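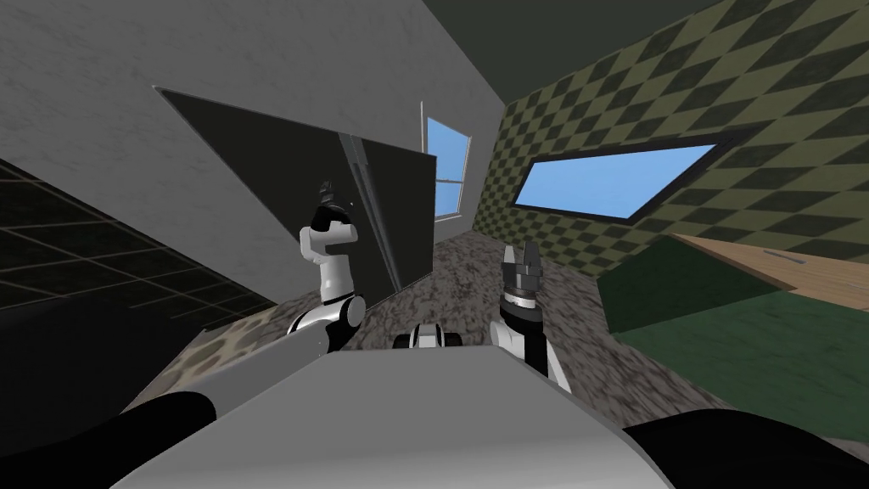
Rugs over heated floors – what pad are you using?

cusolen_j
Joined: June
We have electric heat under the tile in the den and want a wool rug in there. The shop sold me a Fellell felt pad and said it was fine. The floor manual says to keep total cover low but gives no number for pads. Anyone running this combination?

drurkent
I had felt for two winters. The room took forever to warm up and the thermostat sensor was under the rug, so it kept shutting off early. Switched to a thin open-weave rubber pad for 20 dollars. Much better.

F. Abbasi
Disagree on rubber. Mine left yellow marks on the grout after one winter and I spent 15 hours scrubbing. Felt is slower – fine, but it doesn't stain.

drurkent
Was it natural rubber or the PVC kind? PVC is the one that marks.

F. Abbasi
Label said natural. Zarei brand, 127 dollars for the large size. I wrote to them and got no answer.

Posts continue under these headings:

1. Pads
Call the floor maker before you buy. Mine wanted the R value for the rug and pad added together, and the shop had to look it up. 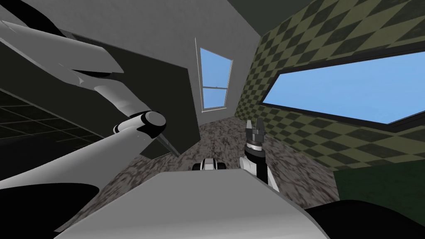

2. Rug size
cusolen_j
Ours would cover most of the floor. Is that a problem by itself?

zip_tile
Yes, if the heat can't get out anywhere. Leave a wide bare strip along the walls. I went down a size and saved 200 dollars too.

F. Abbasi
I cover nearly all of mine on low heat and have had no trouble in that respect. Depends on the system.

cusolen_j
Thanks. I'll return the felt and call the floor company on Monday.
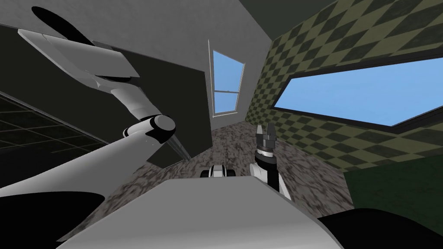

Two arms, one with its gripper pointing up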